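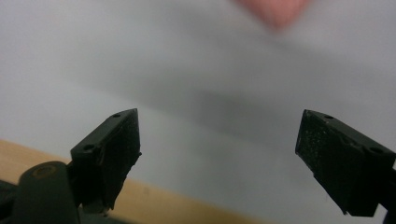
Gripper open above the table, view from the tool.

Femirar Collection Project: Frequently Asked Questions

Who can record for us?
Anyone who has done the practice session. It takes 30 minutes and you do it once. You do not need to know how to program.

What am I recording?
Short examples of one task done by hand with the gripper. The learning system gets the video and the finger motion. It does not get your notes, so anything you want it to learn has to be in the movement itself.

How long is one example?
Most come in under 15 seconds. If yours runs much longer, you are probably stopping to think in the middle. Decide on the grasp first, then start the recording.

Do I have to be fast?
No. Move at the speed you would use to hand someone a cup. Fast closing blurs the video and makes the moment of contact hard to find.

What if I drop the object?
Keep recording, pick it up again and finish. Mark the example "recovered" on the log sheet. Do not delete it. We keep drops in a separate group and some of them get used.

Which objects are in the current set?
The Lalora set covers bathroom and kitchen things of hand size. Soap and a soap dish go on the white board with a clear tray.
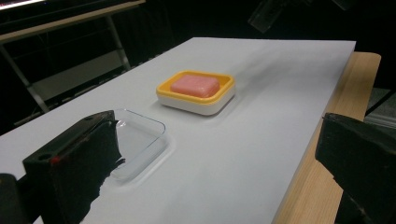 Kiyoshi Imai wrote in to ask whether the starting layout has to be the same each time, and said he had been lining everything up with the corner of the board. Please don't. Shift the objects a little between examples and turn them now and then. If every example starts in the same place, the system learns the place.

How many people should record each task?
At least 4. Two people can fill a session, but they tend to pick up each other's habits, and we would like more variety than that.

Can my hands be in view?
Yes, at the edges. Keep them off the objects between the start and stop signals.

The finger pads look worn. Should I stop?
Rough edges are fine. Stop if a pad slips on its finger or a piece comes away during a grasp. Spare pads are in the drawer marked Bulomden, and the change goes on the log sheet.

Where do the recordings go?
Upload them to the Kawaguchi folder at the end of your session. Checking takes 2 days. Rejected examples come back with a one-line reason, usually that the object left the view or the start signal was missed.

Who do I ask about a rejected example?
Mitsuko Minami. Include the session number.

Page updated 27 August 2024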